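I said I would write up the Florley walk properly once the money was in, and the last of it came through this week, so here goes. The total is £2,894. I had put £1,500 on the sponsorship page because that seemed like a number I could reach without pestering people, and then I pestered people.

For anyone who has come to this blog for the allotment posts, Florley is a children's hospice. My nephew stayed there on and off for three years. It is a low brick building with a big garden and eight bedrooms for the children, and upstairs there are flats where the families can stay. People hear the word hospice and think it is only for the last few days. Most of the stays are short breaks. The nurses take over the feeds and the medicines and the getting up at night, and the parents sleep. My sister used to say she slept for the whole of the first day and then didn't know what to do with herself on the second. By the third visit she was taking a book.

The thing I remember best is the bath. It is a huge one with a hoist over it and coloured lights under the water, and he would have stayed in it until he went wrinkly all over. At home he had a bed bath with two people and a lot of towels. It sounds a small thing to raise money for, but the bath is getting old and the new one costs more than my car, and that is what the walk was towards.

The plan was 40 miles over two days, starting and finishing at Bosham. I am not a natural walker. I do a couple of miles with the dog and I stand up at work. I gave myself four months to train and used three of them, as I lost most of one month to a chest infection. The longest walk I managed before the real thing was 11 miles, which I did once, slowly, and had to lie on the kitchen floor afterwards. I would tell anyone thinking of doing this to get at least one walk of 15 or more under their belt. The second half of a long day is a different sort of walking and I had never met it before.

Kit. I bought boots from Finau in the sale, a size up from my normal shoes, and they were good. The socks mattered more. I had two pairs for each day and changed at lunch, and I got one blister, on the side of my left little toe, where the sock had a seam. I carried a litre and a half of water and could have done with more on the first day. I also carried a waterproof, a spare jumper, plasters, a head torch, a phone charger, four flapjacks and a bag of salted peanuts. The head torch was never used. The peanuts were gone by ten in the morning.

We were 30 walkers at the start, a mix of families, a few people from the Florley day staff, and some who had just seen the poster. The first day was mostly flat and mostly along the water. Anyone who knows Bosham will know that the road along the shore goes under at high tide, and we had to set off at half past six to be clear of it. It was still grey. People were chatty for the first few miles and then less so. I walked for a long stretch with a woman whose daughter goes to Florley now, and we talked about feeding pumps and then about kitchen tiles.

Lunch was in a church hall, soup and rolls. I made the mistake of sitting in a soft chair. After that my hips hurt every time I stopped, so I tried not to stop. We finished the first day at five in the afternoon with 21 miles done, and a minibus took us back.

That evening a group of us went to Duangkaew, the Thai place by the station, who had given us a set price and put a collecting tin on the counter for the whole month before. I had the green curry and a plate of noodles that I think was meant for two people. The tin had £112 in it. I was in bed by nine.

The second day was harder for the first hour and then, oddly, easier. It rained until late morning. The path inland was heavy going where the cattle had been through it, and I went in over one boot at a gate. There is not much else to say about that part. I looked at the ground and thought about the money per mile. Somebody at work had promised me £5 for every mile over 30, so from there on each one had a price on it, and that helped more than the peanuts had.

We came back into Bosham a bit after four. My sister was on the green with the dog and a flask. Twenty-six of the original group finished the full distance and the others did one day or part of both, and all of it counted.

On the money side, a few things I learned. Gift Aid made a bigger difference than I expected, so ask people to tick the box. Cash is a nuisance but older relatives prefer it, and I kept a notebook with names and amounts and paid it in every fortnight. Most of the sponsorship came in two lumps, when I first sent the link round and on the night after I finished, when I posted a picture of my foot. In between there was almost nothing. Nearly a third of the total came from people I had never met, friends of friends of my sister mostly, and a few left his name in the comments box. I have copied those out and given them to her.

My page is closed now but Florley takes donations all year, and they also want good clean towels, large ones, any colour. They can be dropped at the front desk between nine and four. Please don't send soft toys, they have a cupboard full. 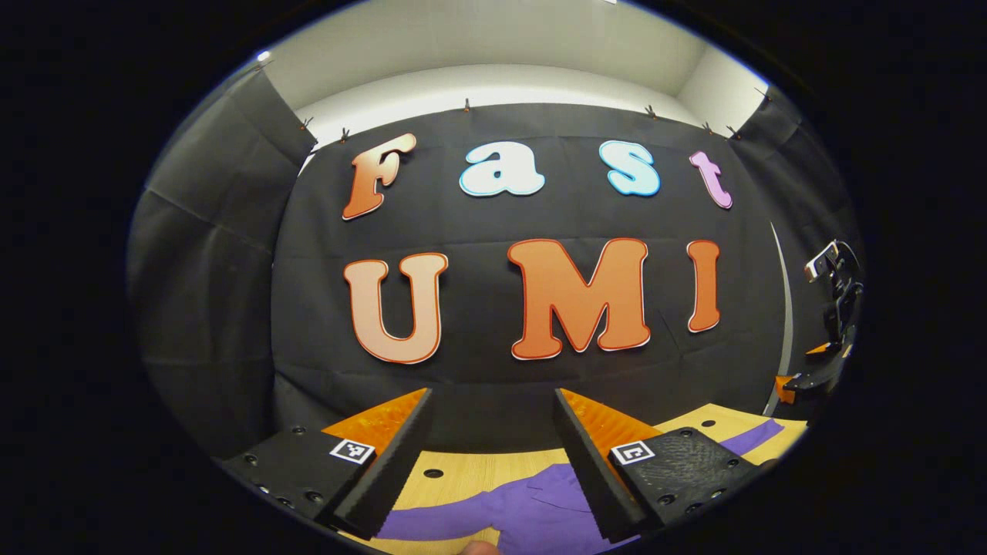 Bosham, December

A late addition. Florley rang this morning to say the bath has been ordered and should go in during the spring. There will be another walk next year, a shorter one, with a route that a wheelchair can do from start to finish. I have put my name down for it. The boots have been cleaned and are in the cupboard under the stairs, and the toenail is growing back.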